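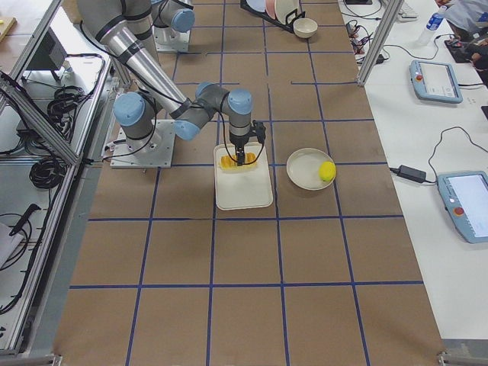 Plutthorpe trials: the protective stop that never came

2020-08-18

Ruma told us the Bondel software would halt either arm if the other came within 20 centimetres. Fuseini Issahaku logged 600 cycles on the taped table and found 3 where it did no such thing. Lambrechts, who fitted the arms, call that a settings fault. Perhaps. The settings were theirs.

Both pendants have a red stop button, and I'd trust those well before any software.

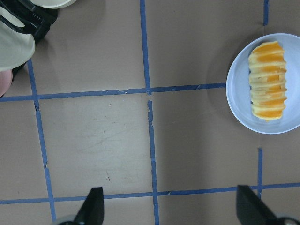

Slow speed hid the problem for 2 shifts, and the log simply said "clear" each time. A fix is promised for October - the same people wrote the last one. Until then we run one arm at a time, whatever the brochure says.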